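Home > Cable and Wire > Outdoor Network Cable

Gendenov 622 Outdoor Network Cable, Black, 500 ft Spool

Item no. 622
Sold by: Onard Cable Supply
Availability: In stock at Fandton counter. Ships next business day.

Overview

The Gendenov 622 is a 4-pair solid copper network cable with a black outdoor jacket. It is meant for runs between buildings, up to barn and shop cameras, out to gate intercoms, and along outside walls where an indoor cable would crack after a few seasons of sun. It comes on a cardboard spool with a centre hole that fits our floor stand and most cable caddies.

We have carried the 622 since we stopped stocking the Bajwa outdoor cable. The two are close to the same thickness and the same glands and clips fit both. If you have a Bajwa run already in the ground, it can be joined to the 622 in a weatherproof box. Don't bury the join.

The jacket is stiffer than indoor cable, especially in the cold. If you are pulling in November or later, leave the spool indoors overnight and take it out when you are ready to pull.

Preparing the cable

Most of the calls we get are about ends, so a few notes. Score the jacket lightly all the way around and bend it until it parts. Pushing the blade right through will nick the insulation underneath, and a nick may not show up until the cable has been in service for a while. Slide the cut piece of jacket off and look at the pairs before you go any further. If you see bare copper anywhere along them, cut the end back and start again.

Keep the twist in each pair as close to the connector as you can. It is tempting to straighten everything out first because it makes the wires easier to line up, but leave them alone until you are ready to seat them. Keep the offcuts off the floor too. Short ends of solid wire go straight through a soft shoe.

Blue-and-white wires still twisted into pairs, coming out of a short black sleeve.
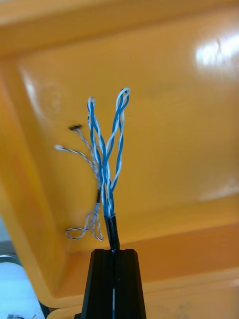 Specifications

Type: outdoor network cable, unshielded
Conductors: solid bare copper
Pairs: 4
Jacket: black polyethylene, UV resistant
Filling: dry, no gel
Length: 500 ft
Length marks: printed on the jacket, counting down to the end of the spool
Packaging: cardboard spool, stretch wrap
Direct burial: yes, see notes
Indoor rating: none, see notes

Notes on burial

The 622 can go directly in the ground. We still suggest conduit under driveways and anywhere a shovel is likely to go later. Fill the bottom of the trench with sand or clean soil, lay the cable without pulling it tight, and cover it the same way before the rocks go back in. Put warning tape part way up the trench.

Keep it away from buried power. The separation you need depends on your local code, so ask your inspector.

Notes on indoor use

The jacket is not rated for long runs inside a building. Bring it through the wall, end it at a box close to where it comes in, and carry on from there with indoor cable. A surge protector at the same spot is a good idea on any run that goes between buildings. We sell one that mounts in the same box, see Related Items below.

What comes with it

One spool of cable and a printed sheet with the colour order for both common wiring patterns. Connectors are not included. Use connectors made for solid conductors, as the ones made for stranded patch cable do not grip solid wire properly and tend to work loose.

Cut lengths and made-up ends

If you don't need a full spool, the Fandton counter will cut the 622 to length. The shortest cut is 5 ft. Measure your route with a tape or a piece of string and add enough for a service loop at each end. Cut lengths can't be returned.

We can also put the ends on for you. Felicidad Gatchalian looks after made-up orders, and you can reach her through the counter phone or by putting her name in the order comments. Tell her the finished length, which end (if any) needs to be left bare for pulling through a gland, and whether the cable has to match an older wiring pattern at the other end. If you aren't sure about the pattern, send a clear photo of the existing jack with the cover off.

If you are making up a lot of ends yourself, set up a proper place to do it. A light-coloured table shows up stray bits of copper, and a shallow tray keeps them in one spot. Line the tray with paper and you can lift the whole mess out when you are done. Separate bins for connectors, boots and finished leads save a lot of sorting - any plastic bin will do as long as you can see into it.
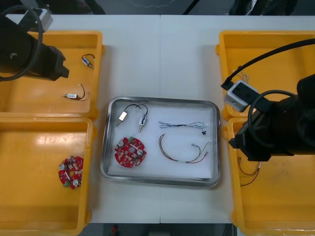 Steel tray lined with white paper, with yellow bins on both sides of the table.

Returns

Full spools can come back if the stretch wrap is still on. Opened spools are accepted only if there is a fault in the cable, and we will need the end you tested along with the length mark nearest to it.

Customer questions

Can I run this up a tower?
Yes, if it is tied off properly so the jacket isn't carrying the whole weight. For towers we would normally point you to a shielded cable and a proper ground.

Is the spool reusable?
Not really. The cardboard goes soft if it gets wet. Keep it off the grass.

Does it come in grey?
No, black only.

Related items

Gland for outdoor cable, black
Surge protector, single port
Connectors for solid wire, bag
Buried cable warning tape
Floor stand for cardboard spools

Page updated 8/25/18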